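Apartado 4. Abrir la torre, limpiarla y poner la memoria nueva

Si vienes del apartado 3 ya tienes la copia de seguridad hecha y el disco externo guardado en un cajón. Si te lo has saltado porque te aburría (te entiendo, yo también me salto esas cosas), vuelve atrás, que te espero. Yo perdí las fotos de un verano entero por listo y todavía me lo recuerdan en las comidas.

Todo lo que cuento en esta parte lo he hecho con mi Ivaren de sobremesa, que compré de segunda mano y que ya venía con sus años encima. En otras torres cambian los tornillos y el sitio de las cosas, pero el orden de los pasos te vale igual.

4.1 Lo que vas a necesitar

Un destornillador de estrella mediano, mejor si tiene la punta imantada. Una brocha de pelo suave, de las de pintar, sin estrenar. Un bote de aire comprimido. Un platito o la tapa de un tarro para los tornillos. Los módulos de memoria nuevos, dentro de su bolsa hasta el último momento. Y una linterna, o el móvil, porque dentro de una caja de ordenador siempre hace sombra justo donde miras.

Yo compré la memoria en Tondirora y me costó 69 euros con el envío. Antes de pagar apunta el modelo exacto de tu placa y compara con la lista de módulos compatibles del fabricante. A mí la primera vez me llegó una que ni entraba en la ranura, y la devolución fue un culebrón.

4.2 Apagar y desconectar

1. Cierra los programas y apaga desde el menú. Suspender no sirve.

2. Pon el interruptor trasero de la fuente en la posición 0, si tu torre lo tiene.

3. Desenchufa el cable de corriente, luego el monitor y luego todo lo demás. Hazle una foto a la parte de atrás antes de quitar nada, ¡me lo agradecerás!

4. Mantén pulsado el botón de encendido durante 7 segundos para descargar lo que quede dentro.

5. Lleva la torre a una mesa firme, con sitio alrededor. La alfombra queda descartada, por mucho que te guste trabajar en el suelo.

PRECAUCIÓN: la fuente de alimentación no se abre nunca, ni desenchufada. Si lo que huele a quemado es la fuente, se cambia entera y listo.

4.3 Quitar la tapa lateral

1. Tumba la torre con cuidado, con los conectores de la placa hacia ti.

2. Afloja los tornillos de atrás que sujetan la tapa y déjalos en el platito. En la mía uno estaba tan apretado que tuve que poner una goma elástica entre la punta del destornillador y la cabeza para que agarrase. Truco de mi cuñado, y funciona de maravilla.

3. Desliza la tapa hacia atrás y levántala. Si no se mueve, busca una pestaña o un pestillo antes de tirar como un burro.

4. Toca con la mano una parte metálica sin pintar del chasis antes de meter los dedos dentro. Repítelo cada vez que te levantes a por algo.

NOTA: las pulseras antiestáticas están muy bien, yo tengo una y la uso cuando me acuerdo de dónde la he puesto. Si tienes gato, jersey de lana y suelo de moqueta, póntela sin falta.

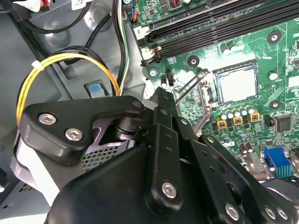 Figura 4. Placa base verde en el chasis metálico gris, con la caja abierta.

4.4 Limpiar el polvo

Esta parte me encanta, lo confieso. Hay quien se relaja con la jardinería y yo me relajo quitando pelusas de un disipador.

1. Empieza por la brocha, en seco y sin apretar, de arriba abajo. No frotes los contactos ni arrastres los cables pequeños.

2. Sujeta las aspas de cada ventilador con un dedo y sopla con el aire comprimido a ráfagas cortas. Si dejas que giren a lo loco puedes fastidiar el rodamiento.

3. Mantén el bote derecho. Si lo inclinas mucho escupe líquido helado, y eso encima de una placa no lo queremos.

4. Repasa las rejillas de la caja por fuera. El filtro, si lo hay, se lava con agua y se deja secar del todo antes de volver a montarlo.

PRECAUCIÓN: la aspiradora de casa se queda en el armario. Genera electricidad estática y además se traga los tornillos. Jucélia Barbosa, que me ayudó a revisar esta guía, estuvo media tarde rebuscando en una bolsa de aspiradora por culpa de uno.

4.5 Cambiar la memoria

1. Localiza las ranuras. Son alargadas, van en paralelo y tienen una pestaña en uno o en los dos extremos.

2. Abre las pestañas hacia fuera. El módulo viejo sube un poquito y ya lo puedes sacar recto, cogiéndolo por los bordes.

3. Saca el nuevo de su bolsa y busca la muesca del canto. Tiene que coincidir con el saliente de la ranura; si no coincide, dale la vuelta. Si tampoco coincide así, no es tu memoria y toca mirar el apartado 4.7.

4. Apóyalo en la ranura y empuja con los dos pulgares, uno en cada punta, hasta oír el clic. La primera vez da miedo porque hay que hacer más fuerza de la que uno se imagina.

5. Si pones dos módulos iguales, mira el manual de la placa para saber en qué ranuras van. En algunas van seguidas y en otras alternas.

NOTA: guarda los módulos viejos en la bolsa de los nuevos, con una etiqueta. Los míos acabaron en el ordenador de mi madre y tan contenta.

4.6 Cerrar y probar

1. Repasa con la linterna que no queda ningún tornillo suelto dentro y que los cables no rozan los ventiladores.

2. Antes de poner la tapa, conecta solo el monitor, el teclado y la corriente. Enciende sin meter las manos y mira que arranca.

3. Entra en la BIOS (en la mía es con F2, en la tuya puede ser Supr) y comprueba que la cantidad de memoria es la correcta.

4. Apaga, desenchufa otra vez, pon la tapa y aprieta los tornillos sin pasarte.

5. Conecta el resto mirando la foto del paso 3 del apartado 4.2.

4.7 Si algo no va

Pita y no arranca: casi siempre es un módulo mal encajado. Apaga, desenchufa, sácalo y vuelve a meterlo hasta el clic.

Sale menos memoria de la que has puesto: prueba los módulos de uno en uno, siempre en la misma ranura. Así sabes si falla el módulo o la ranura.

Aparece el error 103 en pantalla: en mi Ivaren quería decir que la configuración guardada no cuadraba con la memoria nueva. Entré en la BIOS, guardé los cambios y salí, y no ha vuelto a aparecer. En otras marcas el número puede significar cualquier otra cosa, así que búscalo en tu manual.

No hace nada de nada: mira el interruptor de la fuente. Sí, ese que pusiste en 0. A mí me ha pasado más veces de las que voy a escribir por aquí.

Última revisión de este apartado: 20 abr 2012. El apartado 5 va de cambiar el disco duro.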